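Warehouse & Fulfillment Talk > General Floor
Thread: Two-arm robot trial at our site, what changes for the rest of us?

dockdoor_lou
They've started a trial at the Horport building I work in. Two-arm unit from an outfit called Linness, picking out of plastic crates. Management says it "takes the strain off." I've watched it some 40 times now and one of us is always standing there with it. Not packing, not lifting, standing. We used to have 2 people on that table and now it's one person watching.

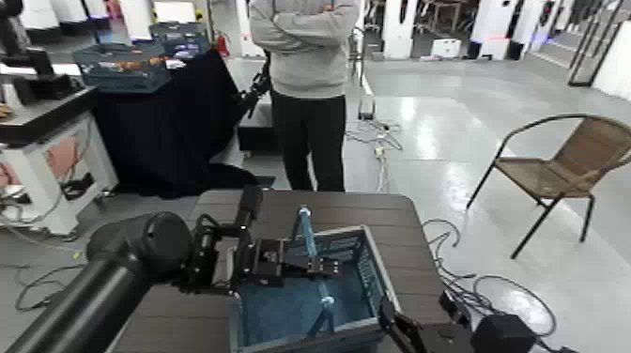
Re: Two-arm robot trial

tmajor
Tímea Major here, I was lead at Tilasach when we got ours. The watching part does go away after a while. Give it a chance. My wrists thank me every night.

dockdoor_lou
Went away how? Did the watcher get another job in the building or just go away too?

tmajor
One moved to returns. The other left, but he was leaving anyway.

crate_monkey
"Leaving anyway" lol. Heard that one before.

E_Kirui
I do maintenance so I'm biased, but the sales numbers are the part I'd push on. We were promised 2000 picks a shift and I logged 313 on the best one. Nobody upstairs wanted that sheet. Meanwhile the picker rates got raised "to keep pace with automation." Pace with what?

tmajor
313 in what month though? Ours was bad in December too and fine by spring. You can't judge it on the first weeks.

E_Kirui
Sure, but they judged us on the first weeks.

dockdoor_lou
Went by again on my break. Same job, gripper over the blue crate at the light blue rod, somebody across the table with arms folded. I don't blame them. Eight hours of that would finish me off, and the strain they took away was the part that made the shift go by.
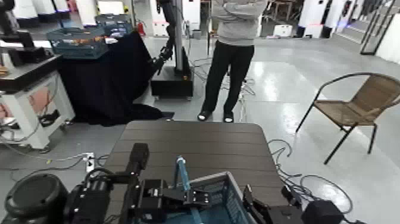 newbie_packer
Does the person watching the robot still get picker pay?

E_Kirui
Depends on how your site writes the job up. Ours called it "attendant" and it paid less until people complained. Get the title in writing before you agree to stand there.

crate_monkey
Iyengar site did the same thing with the title. Took months to fix.

tmajor
Fair enough, ours kept the rate. I still say it beats the lifting.

dockdoor_lou
Asking my supervisor about the title tomorrow. Will post what he says.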